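Robot arm on the desk kit line - what are we actually gaining?

Posted in: Shop floor and warehouse

benchend_pat
1 Nov 2018
Been at the Teltcombe site 8 years, mostly making up office starter kits. Pen pot, scissors, stapler, ruler, box it, next. In April management brought in a firm called Sutter to see if an arm could take over some of the kitting, and we've had "a transformation in how we work" on the noticeboard ever since. The job they picked to start with is scissors into the pen pot. I've put scissors in pots for years and never once felt it needed transforming.

What has changed so far is that two of us got moved to goods in and the rest of us have been asked to write down how we do things. How do you write down picking up a pair of scissors? I got as far as "by the handles".

Has anybody been through this and come out with a better job at the end?

gladstone_bag
We had Sutter at Trollwood. Same patter. They promised no losses and strictly speaking there weren't any, but when people left they weren't replaced, and the ones who stayed got all the awkward orders with no easy ones in between. I used to like the easy ones. You could have a chat.

Mind you, my wrists are better. I'll give them that.

tinlid
Sorry but I can't get worked up about this. It's scissors in a pot. If a machine wants the job it can have it. I did 30 months on a kitting bench and I'd have kissed a robot.

benchend_pat
Fair enough, but you left for something else, tinlid. Plenty here don't want something else, they want their hours. And the dull job is the one they put new starters on, so where do new starters go?

Anyway, pictures of the job:

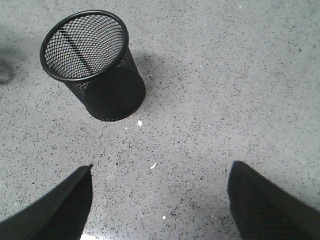
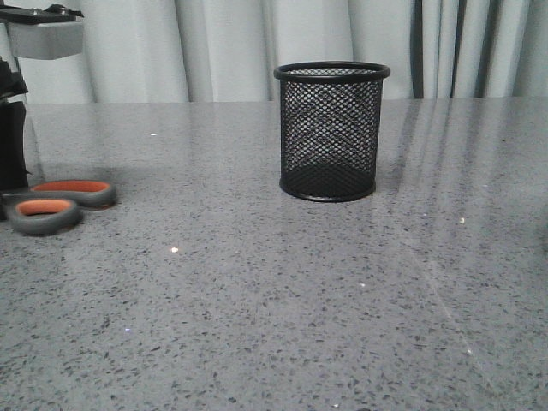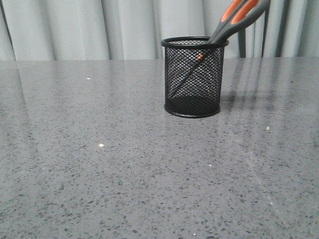
That job is one pot and one pair of scissors. Our real bench has six sorts of pot, scissors tangled up in the carton, and a supervisor asking where the Pretley order is. I asked the Sutter lot what happens when the scissors come in a different size and was told it was "on the roadmap". So is my pension.

mesh_and_mend
I work on the maintenance side (not for Sutter) and I think you're being a bit unfair. You always start with one pot and one pair of scissors. You wouldn't teach a new lad on the full bench either. The variety comes later, and it does come.

gladstone_bag
It came at Trollwood in the sense that we sorted everything into trays first so the arm could cope. Guess who did the sorting. The figure they gave us was 3,000 kits a week. We were getting 2,000 and that was with a person stood next to it all shift.

mesh_and_mend
Was that person in the original costings?

gladstone_bag
No.

mesh_and_mend
Then that's bad planning and I'd blame whoever signed it off, not the arm.

benchend_pat
I don't blame the arm. I'm asking who ends up minding it, and on what grade. We've been told "operator" but there's no pay band against it yet. I've asked twice in writing.

tinlid
OK, that bit I do agree with. Get the grade agreed before you lay a finger on it. Once you're doing the work they've no reason to hurry.

benchend_pat
Meeting's next week. I'll post what they say, if they say anything.

Recent topics
Goods in: who pays for safety boots?
Handheld scanners freezing mid-shift
Moved benches without notice - is this allowed?
Pretley site parking, again
Wrist supports, any good?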